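One Sofa Is a Small World

The Kesham paper claims its robot tidies "unseen living rooms" with a 100 percent success rate. Read down to the table and that means 13 trials out of 13, all on the same sofa.

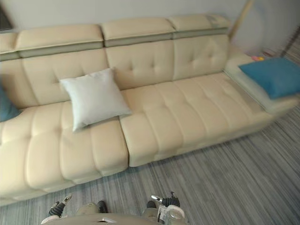
Lorcan Mulligan, the lead author, calls this generalization. I'd call it practice. Move the pillows all you like, the seat height never changes, and neither do the lamps. Chin-lung Yeh asked for a second sofa in September and got a footnote.

I'd like to see failures before I believe any of it. 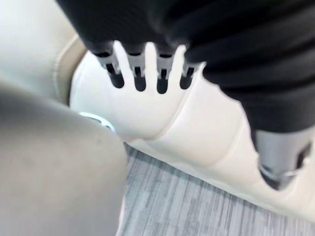 Fingers over the white cushion, seen from a wrist camera.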